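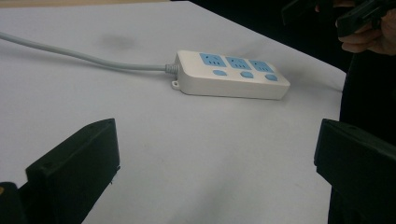

Standby savings: is anyone getting the numbers they promise?

tullyside
Posted in Home energy, February

Our housing association newsletter says a household can save 240 a year by switching everything off at the wall. I've been doing it since the fall and I can't find that money anywhere. Has anyone measured this, with a meter, in a normal home?

P. Mugo
Where does 240 come from? I'd ask them. Pendo here, I used to read meters for a living, and those figures nearly always assume an old TV, an old cable box and a desktop left on all night. A phone charger with nothing attached uses so little that my plug-in meter shows zero.

dorkitz_fan
Can't agree with Pendo. I bought the Dorkitz meter and left it on my stereo for a month. The thing pulls 9 watts doing nothing. Leave that on all year and it comes to nearly 80 kilowatt-hours. That's real money where I live.

P. Mugo
That's one stereo. How old is it?

dorkitz_fan
Older than my kids. Still counts.

tullyside
I don't own a stereo. My bill for the same months last year was 621 and this year it's higher, but the rate went up too, so who knows. That's my complaint. You can't check the claim from the bill, and the people making it must know that.

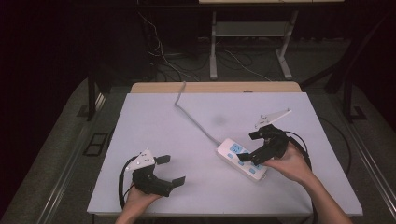
I also asked the association what they measured and got a leaflet back. The leaflet has the same number on it.

Gobnait Ó Briain
I live in Tastholm and we had the same leaflet with a different logo. Ours was sponsored by Tudance, who sell smart plugs. Draw your own conclusions. A smart plug sits there using power all day waiting for wifi, and I have yet to see that subtracted from anybody's savings.

dorkitz_fan
It's tiny though. Under a watt on mine.

Gobnait Ó Briain
So is the phone charger, and the leaflet has a whole paragraph on that.

warmfeet
I turn the TV corner off at night and leave everything else alone. Takes two seconds. I don't care if it saves pennies.

P. Mugo
No argument with that. My problem is with telling people on tight budgets that the answer is behind the couch. If your heating is electric, look there first, then hot water, then the dryer. Standby is way down the list.

tullyside
Heating is electric, yes. The leaflet has one line about it, on the back.

Gobnait Ó Briain
Ask for the assumptions in writing. I did - still waiting.

dorkitz_fan
I'll put the meter on the TV next and post what I get. Bet it's more than Pendo thinks.

P. Mugo
Post the model and year with it, please.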